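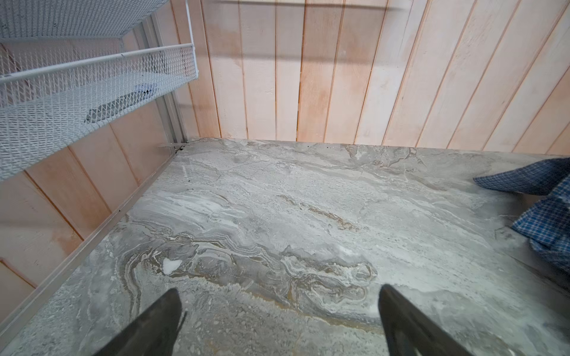 Graue Bänder, ockerfarbene Schleifen: die Arbeitsplatte vor der Bretterwand.

Barkine. Die Teeküche im Bürgerhaus hat wieder eine Arbeitsplatte, und das Dorf hat wieder ein Gesprächsthema. Seit Juni liegt vor der Bretterwand eine Fläche mit Marmorzeichnung, über die sich trefflich streiten lässt: Grau in allen Abstufungen, dazwischen goldbraune Linien, die sich umeinander legen wie die Höhenlinien auf einer Wanderkarte. Böse Zungen behaupten, man könne darauf den Weg nach Drurkis finden.

Geliefert hat sie die Firma Rieger, das Muster heißt im Katalog »Drollance« und trägt die Nummer 96. Bezahlt wurden 509 Euro, Einbau inbegriffen. Der Ortsbeirat hatte darüber in 2 Sitzungen beraten, was für eine Teeküche als zügig gelten darf. Zur Wahl stand auch ein einfarbiges Beige. Es unterlag mit acht Stimmen Abstand und wird seither von seinen Anhängern schmerzlich vermisst.

Praktisch ist das lebhafte Muster allemal, jedenfalls für Leute, die ungern wischen. Krümel verschwinden in der Maserung, Kaffeeflecken gehen als Ocker durch. Umgekehrt wird auch mancher Fleck bearbeitet, der womöglich gar keiner ist. Links der Mitte sitzt eine kleine, leuchtend weiße Stelle, an der sich die Geister scheiden: Die einen halten sie für einen Teil des Dekors, die anderen für eine Macke, eine dritte Gruppe tippt auf Zahnpasta. Rieger will sich die Sache ansehen - einen Termin gibt es noch nicht.

Weniger Deutungsspielraum lassen die schwarzen Pünktchen hinten an der Wand. Sie sollen beim nächsten Küchendienst mit dem Lappen Bekanntschaft machen. Die senkrechten Holzbretter dahinter bleiben, wie sie sind. Ein Antrag auf Fliesen wurde vertagt.

Die Teeküche kann wieder zusammen mit dem Saal gemietet werden, Schlüsselausgabe ist ab 8 Uhr im Bürgerbüro. Schneidbretter sind mitzubringen.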